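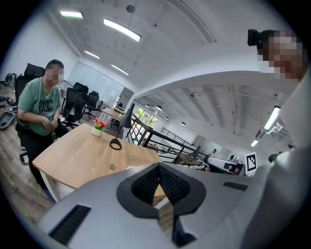 The manipulation project of the August robotics course is a tabletop pick-and-place task, demonstrated by hand before any policy is trained. Students work in pairs under Géza Pintér, and each pair is responsible for its own task sheet, its own recordings and its own rejected takes. The first layout uses a pale tabletop with a potted plant and a black desk lamp on it, and both objects stay in place while the smaller items change. The lamp's thin stem is a useful test for depth estimation. Partners may sit at the table during a take, provided they keep their hands out of the work area.

Target for the course: 2000 accepted demonstrations. Count on 23rd August: 2247, before the final review by Dorottya Takács.

Takes are rejected for three faults: a dropped object, a marker lost from view for too long, or a start position outside the permitted area. Aravind Ramasamy wrote the script that checks the second of these. It reads the marker track for each hand separately and writes a pass or fail to the session log.

Two-handed tasks came in the second half of the course. Each gripper has its own marker cube — the left and right cubes must not be swapped between sessions, as the calibration files are stored per side.

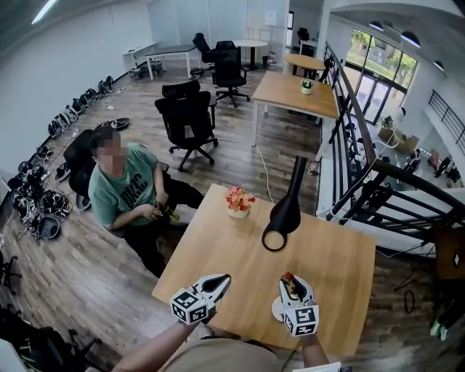
Calibration takes seven minutes per pair of grippers and is repeated after any change of jaw pads. Small objects are picked up with one hand while the other stays open and still. Krisztina Somogyi's group found that slow closing gave cleaner jaw-width readings on these, and the task sheet was revised accordingly.

Training runs on the accepted set start next. The held-out test uses 29 object positions, listed in the appendix to the task sheet.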